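Subject: Re: [hometextiles] Towels going stiff as a board
Date: 26/06/2023

Hello all,

Long one, sorry, but I've been meaning to write about towels since February and the message below has finally set me off.
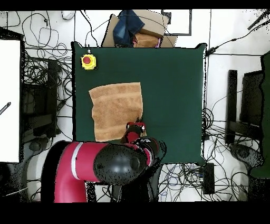 We moved to a hard water area the winter before last and I had exactly the same trouble. Everything came off the line like cardboard. My first thought was more softener, so I doubled it, and then the towels smelled lovely and wouldn't dry a teaspoon. I kept that up for months before I stopped buying the stuff altogether (and saved myself a bit of money, which went straight on more towels!).

What I do now is pretty dull. Half the powder I used to put in, a wash at sixty for the bath towels, and an extra rinse if I've got the time. Then I give each one a really good shake before it goes on the line - a proper crack, the sort that makes the cat leave. I shake them again when I bring them in. If it's raining they get ten minutes in the dryer and then go over the banister.

On the vinegar question, I did try it. I put some in the softener drawer for a few weeks and I think the old blue ones came up softer, but my machine's booklet grumbles about vinegar and rubber seals so I've gone off the idea. Others on here will know more than me.

As for weight, I've got both sorts. The heavy ones I bought from Costix are lovely when you get out of the bath and a misery on washing day. They take two days to dry indoors and by then they've got that musty whiff. The thin Drostura ones feel like nothing in the shop but they're the ones we all reach for, and they fold small enough for my silly airing cupboard. If I were starting again I'd have thin ones for every day and keep a couple of fat ones for visitors.

Oh, and pulled loops! Snip them, don't tug them. I tugged one on a hand towel and ended up with a bald stripe right across it.

Does anybody know whether the Shetty mill shop still does the seconds bin? I had 9 face cloths out of it once and they've outlasted everything else in the house. I'd go again if it's worth the petrol.

All the best from a damp back kitchen

> Subject: [hometextiles] Towels going stiff as a board
>
> Hi everyone, first post after a lot of lurking.
>
> My towels have gone horribly stiff since we moved. They're
> plain cotton terry, only a year old, and I wash them at forty
> with the usual powder and a capful of softener. I dry them on
> a rack in the spare room as we've no garden here.
>
> Is it the water, the softener or just cheap towels? My sister
> swears by white vinegar. I was also going to replace a few
> and can't decide between the thick hotel kind and something
> lighter. The lighter ones are 300 on the label, if that means
> anything to anyone.
>
> Thanks in advance for any tips!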